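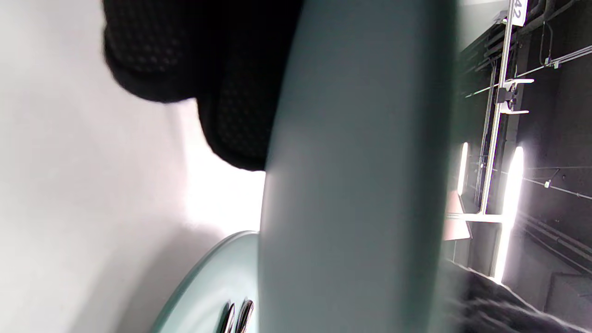 View from the hand-held gripper at close range, with the pale green part filling the middle and two LED light bars behind it.

How to compare two wrist cameras on a hand-held gripper without fooling yourself

Every camera looks good in the vendor's clip. The object is two hand-widths away, the lighting is flat and the background is a gray curtain. Then you put the thing on a gripper, go in for a grasp, and get what you see at the top of this page: one big smooth surface with a soft edge, a patch of white with hardly any detail in it, and lights glaring in the background.

I ran this comparison in February with a Skornby wide-angle module and an Ikwood one that costs more than twice as much. The steps work for any pair. You need one hand-held gripper, both cameras, a mount that takes either, and an afternoon.

Step 1. Fix the mount first

Most "camera A beats camera B" results I have read are mount results. If one lens sits a little further forward, it sees more of the fingers and less of the object, and you will credit the wrong part. Make one bracket, put both cameras on it in turn, and measure from the lens face to the fingertips each time. I use a Pustiven clamp plate. It is fine. Tape would also be fine if you check it between runs.

Step 2. Turn off everything automatic

Lock the exposure, white balance and gain. Set the exposure on a mid-gray card at working distance, then write it down. Ikwood's software puts exposure back to auto after every reconnect, and the manual says otherwise. Check it each time you plug in.

Step 3. Pick annoying objects

Skip the printed test cubes with the nice corners. Use at least one object that is smooth, matte and curved, and one that is dark with a fine mesh or weave. The first gives a tracker very little to hold on to. The second smears as soon as your hand moves. Put them against something white, with lamps in the view. If your real work cell has light bars in it, leave them on.

Step 4. Do the same approach 30 times

Start 200 mm out, move in at normal speed, close, hold, open, back off. Do 30 with one camera and 30 with the other, swapping every ten so that your arm getting tired doesn't land on just one of them. Throw nothing away. If you drop the object, that run counts.

Step 5. Score the last part of the approach

Average tracking error over a whole run is a flattering number. Most of the run is easy. Cut each recording to the final 90 frames before the fingers close and score only those. Look for lost tracking, blown-out white and blur on the dark object, and keep separate totals for each.

Step 6. Look at the frames yourself

I went through 433 stills by eye. It was dull and it changed my mind twice. The Iyer script I use for scoring had marked a batch of the Skornby frames as good when the tracker had locked on to a background post and was following that.

What I got

The Ikwood blurred less on dark mesh. On the smooth curved part I could not separate the two, and both lost the white side completely. That may be worth the money if you handle a lot of fabric. I sent mine back.

One setup and one pair of hands, so treat my result as weak. Run your own before you order six of anything.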